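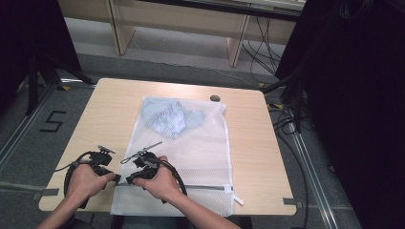 Fig. 13. Both hand grippers brought together at the left side of the mesh bag, by the end of the zipper.

Home | Set-up | Daily checks | Repairs | Parts | Contact

Section 2: Getting the grippers ready at the Banum table

I look after the pair of hand grippers on the Banum table, and this section is the routine I go through before anybody records with them. The first time will feel slow. By October I was doing the whole lot with a cup of tea going cold on the desk behind me, so don't be put off!

I use a mesh laundry bag for the tip check. You can use anything soft and thin, but netting is fussy stuff and it shows up a worn tip faster than a folded towel does (I tried the towel for weeks and missed all sorts).

Before you start

Put tape on the two near corners of the table if the old bits have lifted. Dark grey cloth tape is fine. Then check that the stands either side haven't been nudged. If one has, put it back and read section 1 again before going any further.

1. Lay both grippers on the table with the jaws facing each other and plug them in, left one first. The Zunano box numbers them in the order it finds them, and if you do the right one first you'll spend your morning with left and right swapped.

2. Run your fingers along each cable from the plug to the grip. You're feeling for flat spots or a kink. The thin lead matters more than the thick ribbed one – it's the one that has failed on me, both times close to the housing.

3. Slide your hand in so that the cable curves around the outside of it and doesn't cross your palm. Turn your wrist both ways. If anything tugs, give yourself more slack now.

4. Open and close each gripper fully, slowly, 13 times. Watch the reading on the screen. It should come back to 2 or lower every time the jaws shut. If it creeps up, clean the tips and start the count again.

5. Spread the bag out with the zipper closed and running along the near side of the table. I leave something light and crumpled inside at the far end, as the netting on its own slides about too easily.

6. Bring both tips to the left side of the bag, close to the end of the zipper, and stop with a narrow gap between them. Look at how they line up. If one sits higher, loosen the two screws under its housing, shift it and nip them up again.

7. Pinch a single layer of netting with the right gripper and lift it a finger's width. Let go. Do the same with the left. You want a clean release, with no threads hanging on.

Caution: don't pinch the zipper itself. The teeth chew the tips, and a fresh pair from Jiltemmont takes ages to arrive.

Caution: keep the long cables on the carpet close to the stands. Kyrylo Prokopenko caught one with his heel and took a stand down with it, and we had to redo the whole set-up.

Note: if the screen shows error 1328, the box has lost one gripper. Unplug both, wait until the light goes out, and go back to step 1. Plugging only the missing one back in never works for me.

Changing the tips

I swap them every 300 sessions, or sooner if step 7 goes badly twice running. Pull the old tip straight off, wipe the metal with a dry cloth and push the new one on until it clicks. Petro Pavliuk likes a dab of glue in there. Please don't – I'm the one who has to scrape it out.

Write the session number on the Tkachenko sheet afterwards, then repeat steps 4 to 7 with the new tips on.

Related pages

Section 1: Placing the stands and curtains
Section 3: Starting and stopping a recording
Mending the thin lead
Error numbers for the Zunano box
Ordering tips from Jiltemmont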